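Prop and set workshop notebook – "Rarkdale", episode 4 siege material
Thursday, start 7:40

Second fitting for the Cesell breastplates. The fight team wants them lighter at the shoulder before the ladder scenes, so the pauldrons come off the steel hooks and go onto leather straps. Bosman is dressing the extras in the vacuum-formed version and only the front rank gets metal. 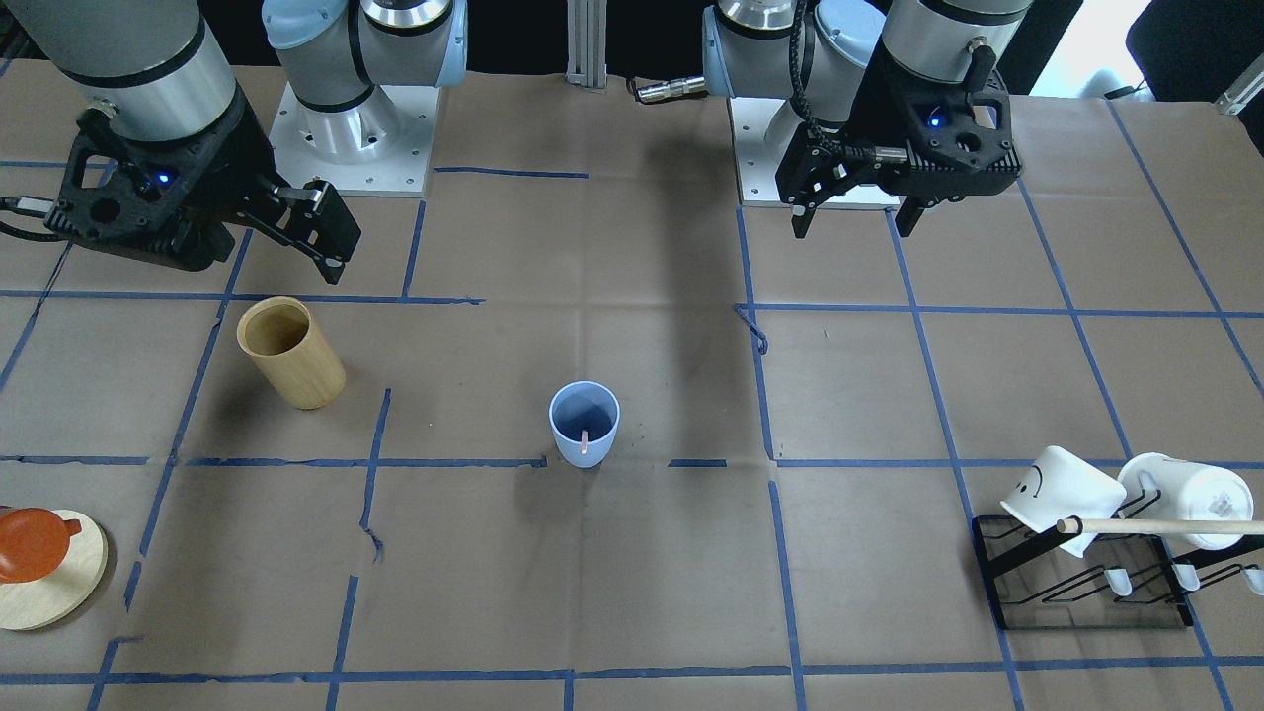

Notes: Rianne Dewulf, props and armor

Weighed the leather-strap set against the hooked set. Saving is 400 g per shoulder. The hooks also snagged the cloak lining twice in the fitting, so they would have gone anyway.

Paint: graphite base, thin brown wash, dry brush on the raised edges only. The first test read as plastic under the courtyard lighting. Second test had more wash in the rivet line and held up. Use the second.

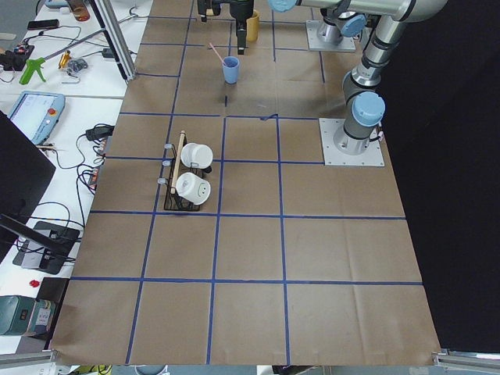

Taped grid on kraft paper, two arms over the table.

Pisano called about the gatehouse. The lead actor's entrance moved from the wall walk to the lower gate, which means the banner poles need to clear the arch. Current poles do not clear. Cut 18 cm from the foot end and refit the ferrules. Leave the two poles for the wall walk alone – they still play in the opening shot.

Arrows: rubber tips are splitting at the collar. Batch from November is fine, the later batch is not. Pull the later batch and mark the box.

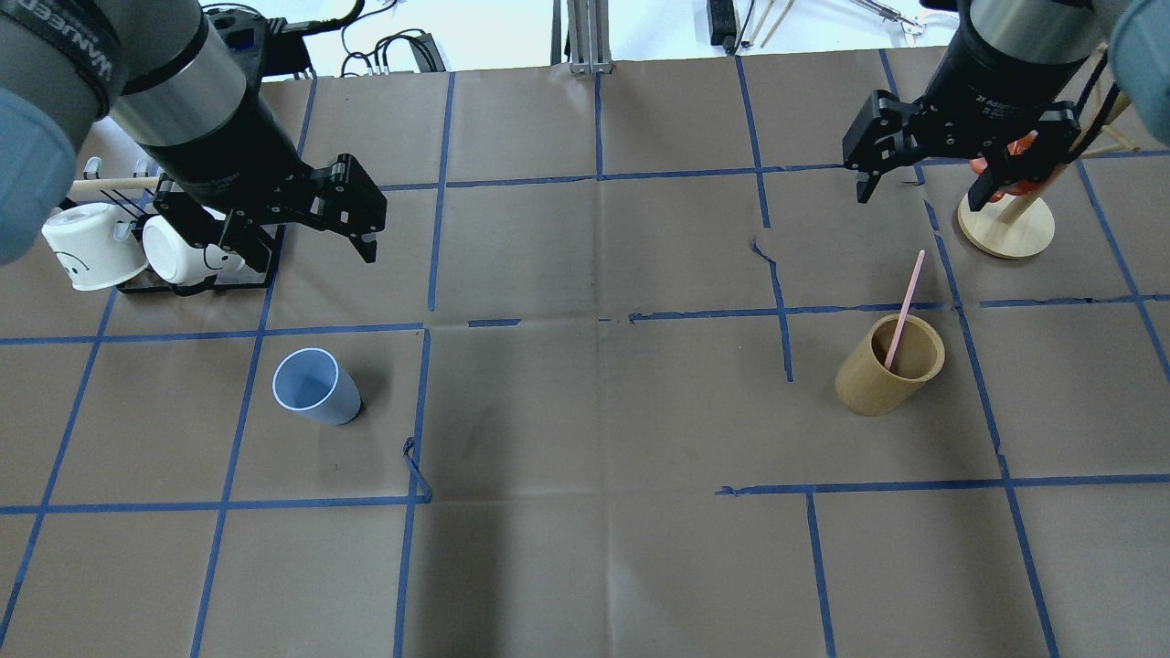 Mug rack, with two white mugs on their sides.

Banquet scene is still open. Script has the general drinking before the messenger arrives, and the director wants the vessel in close-up. Pewter reflects the key light and the grader has complained before.

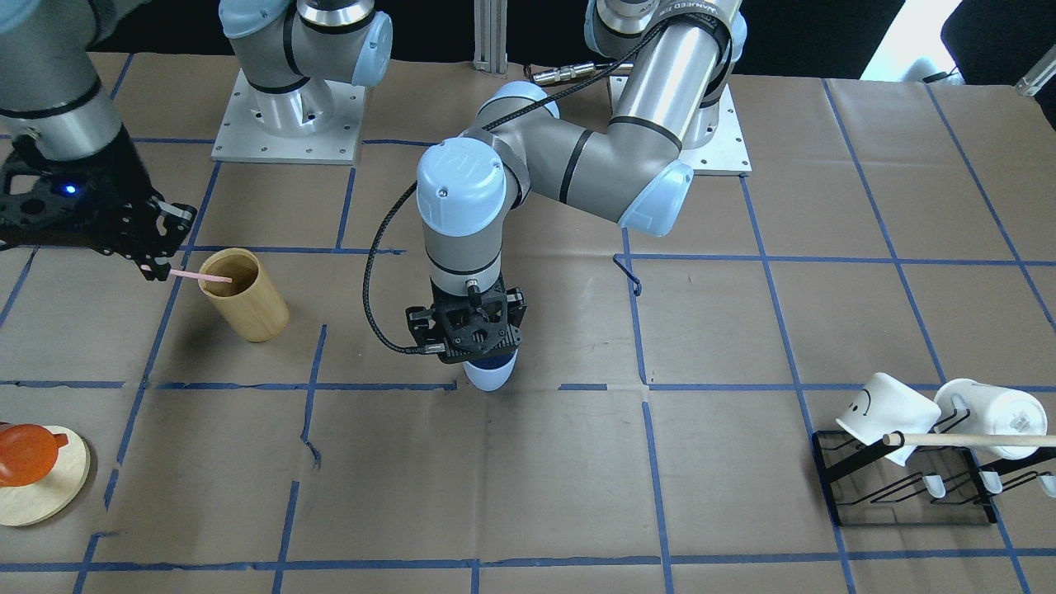

Banquet vessels need to be settled before the table is dressed. Turned samples go to camera test with a matte oil finish, no stain. Height matters for the close-up, and a tall, plain cylinder in pale wood with the grain showing, like the cup with the pink straw in it, is the shape I would start from. Darken the outside two shades for candlelight. Ask Pisano if the general drinks left-handed in the new blocking, then fix the handle question.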